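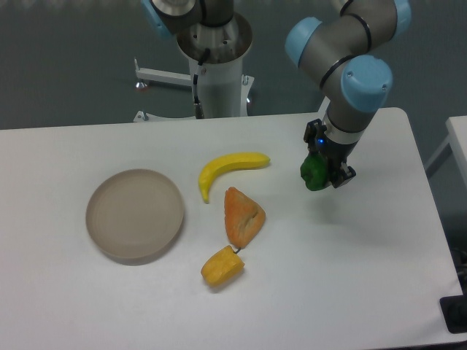

What is the group trying to get out of the arm by the end of term?
A pick-and-place run where the arm puts each item on the plate, in the order called, without anyone touching the pendant.

Notebook, February, Thursday session
Entry by Ebere Effiong, second-year project group

Started at 14:10. Controller up on the first attempt, no fault codes. Loaded the Caltov script from last week and changed only the approach height, so that any difference in the result can be put down to that.

Item set unchanged: banana, orange wedge, yellow pepper, green pepper. Plate on the left. The plate position is hard-coded for now. Prutach will supply it from the overhead detection once the calibration is trusted, which at present it is not. Reprojection error was fine in the middle of the table and poor towards the corners.

Approach height was 2 mm too low in the old script. At that height the fingers brushed the top of the pepper before closing and turned it. Raised it and re-ran. The pepper is the awkward one because the lobes give a different width depending on how it lies. Closing to a fixed width is wrong for it. Closing to a force limit is better, but the limit has to be low or the item squirms out sideways.

Gripper settings as left at the end of the session:
Opening before approach: 38 mm above measured item width is not possible for the wedge, so full open is used for everything
Closing: force limit, lowest step
Dwell after close: 600 ms
Lift: straight up, then across 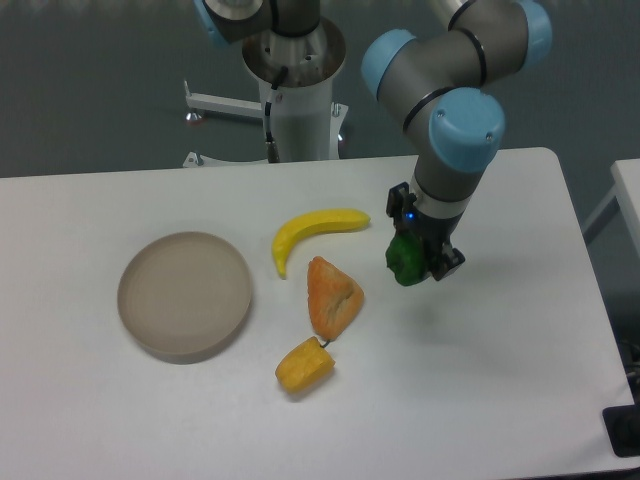 The dwell matters more than I expected. With none, the lift begins while the fingers are still settling and the logged grip width drifts on the way up. With the full 600 ms it stays flat. I have not tried anything between. Somebody should, as it adds up over a complete run.

Log file is run 1338 in the Cadis folder. Ignore the one before it — the clock on the logging laptop was wrong and the joint data does not line up with the gripper data.

Wedge: grasp across the narrow end was unreliable. Moved the grasp point towards the base and rotated the wrist to suit. The planner then chose an elbow-down solution, which I stopped by hand. Added a joint limit in the script to rule it out. This needs a proper fix in the planner settings and must not be left as it is for the demonstration.

The Dreßler finger pads have not arrived. Carrying on with bare fingers until they do.

To do:
Repeat the corner calibration with the larger board
Try shorter dwell times, green pepper only
Move the plate position out of the script and into the config file
Ask about the second arm's network address, which clashes with the logging laptop

Stopped at 16:45. Arm parked, brakes on, key back in the drawer.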